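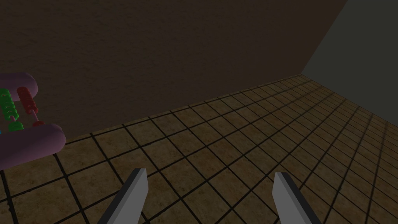

## Pindton's council and the sick note

So Mayor Ridgeway is stepping back until February. The statement came out on Wednesday, two paragraphs long, and the word "health" was in it once. I wish him well. I've also read enough of these to wonder who wrote it.

Fitzgerald Ridgeway won by 827 votes, on a promise to put the Cuna Street bus lane to a public vote. Five months later there's been no vote, and Mafalda Leitão, the deputy who wanted the lane all along, is running the meetings. She told the local radio that "nothing changes." Maybe. The lane was back on the agenda by the next morning. 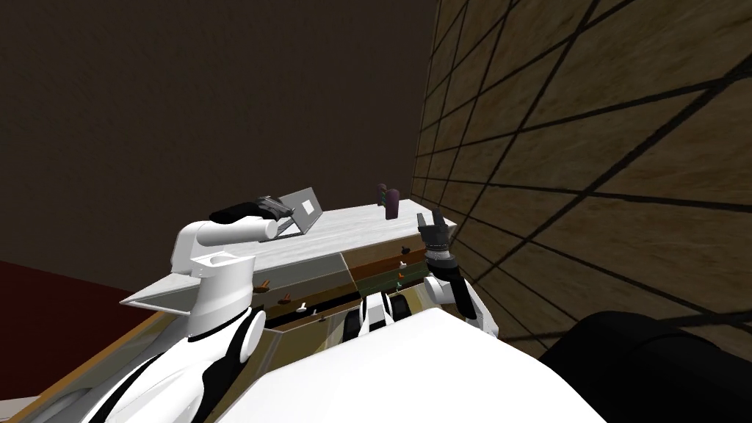
*Gray panel in the left gripper, right hand open.*

My neighbor Leopold Gisler says I'm being unfair and that sick people get to be sick in private. Fine, I agree with him. But the city charter says an absence this long needs a council vote, and I can't find one in the minutes. I emailed the clerk and got an auto-reply.

There's a petition asking for that vote. It had almost 970 names last night and needs 2000. I signed it, though I doubt it gets there before the paving crew does.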